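Reference > Automation > Software > Exposure gating

We use cookies to remember your reading settings. Accept / Manage

Exposure gating

Exposure gating is a method in robot perception software by which parts of a camera image are excluded from further processing when their brightness is outside a usable range. It is mostly applied to wrist cameras, where the view changes with every movement of the arm and no fixed lighting can be arranged. The term is used in the documentation of the Starnska control package; in other packages the same function is called highlight masking or saturation filter.

Background

A wrist camera normally adjusts its exposure by the mean brightness of the whole image. This works well when the surfaces are of similar tone. When a strong reflection enters the view, the mean rises, the camera shortens the exposure, and the dark regions lose the detail which the planner needs. The dark regions are often the important ones, for the fingers of the gripper are commonly dark and are found at the lower border of the image.

A second difficulty is that reflections have sharp edges. An edge detector gives them a high score, and feature tracking may then attach itself to a patch of light which moves independently of the wall or table on which it falls. The position estimate of the arm drifts in consequence.

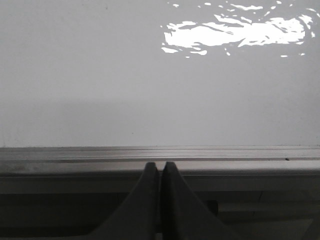

Can a reflection be removed from the image by software alone? Only its influence can be removed; where the sensor is saturated the surface detail is lost, and the gate simply tells the later stages to ignore those pixels.

Method

In the Starnska package the gate is placed between the camera driver and the feature tracker. It works on each image separately. Pixels above the upper limit are marked, the marked region is widened by 12 pixels on every side, and the resulting mask is sent together with the image. Widening is necessary as the edge of a highlight is still sharp a small distance outside of it, and a tracker would otherwise select its points there.

The region covered by the fingers is treated with a second, fixed mask, which is calculated from the gripper model and the present opening width. The exposure is then measured only on what remains. If fewer than 600 usable features are left after both masks, the planner is informed and the arm reduces its speed until the number has recovered.

Plain surfaces present a special case. A smooth wall of one tone gives almost no features even in perfect light, and after the gate has removed a highlight there may be nothing to track except one long straight edge. Such an edge fixes the position in one direction and leaves it free in the other. The Burard tracker, which is often used together with Starnska, handles this by taking the missing direction from the joint encoders.

Evaluation

The Cabral set, a collection of 1,897 recorded arm movements, is used for comparing gating methods. Of these movements, 1,520 contain a highlight in at least one image. Results are usually given for the two groups separately, as a gate which is set too strictly will improve the first group and damage the second.

Limitations

The gate has no memory. A highlight that flickers will enter and leave the mask from one image to the next, and tracked points near it are lost and found again. The Birkstead variant, added in May, keeps a region masked for a short time after the light has gone. It is more stable but reacts slowly when the arm turns fast, and it is switched off by default.

See also: automatic exposure; feature tracking; hand-eye calibration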